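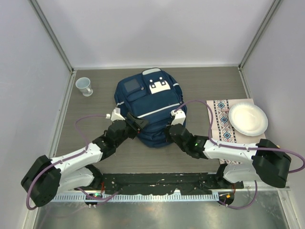 October, night before the Metico show

Card is final as of 4 this afternoon. I'm on second, in the tag match with Lacey Fairclough against Poppy Mellor and Denise Cheetham. Karla Figueroa has the main event and she's defending, so the building should be decent. Yvonne says 371 tickets are gone, which beats the last one.

Weighed in at the gym for no reason except habit. Knee is fine going forward and bad going sideways. I taped it twice and the second way was better, starting below the kneecap and crossing behind. Need to remember that for tomorrow.

Lacey and I ran the finish in the small ring until she was sick of me. She wants to come off the second rope and I want her on the mat, where she's quicker. We left it that she'll see how the ropes feel. I don't love that, but she has been doing this longer than I have and Poppy trusts her.

Denise called after supper. She's heard that Gravora is sending someone to watch and that they have 25 dates to fill next year. She hears a lot of things. If it's true, they'll be there for Karla, and the rest of us get looked at on the way past. I told her I wasn't going to think about it and then thought about it through the dishes.

Pay is 100 plus gas. Yvonne Lockwood put it in writing this time, after the mess at Fanov where half of us were paid in merch. I still have the shirts.

Packed: boots, both pairs of knee pads, the green gear, spare laces, tape, bananas. Left the jacket out. It looks good for the walk to the ring and then there's no place to put it, and last month a kid got hold of the sleeve.

Mom asked if it was on TV. I said no, it streams the week after, and she said she'd wait for the TV one.

Poppy is picking me up at noon. She drives slow and sings – I'll bring the headphones. Going to ice the knee one more time and then bed.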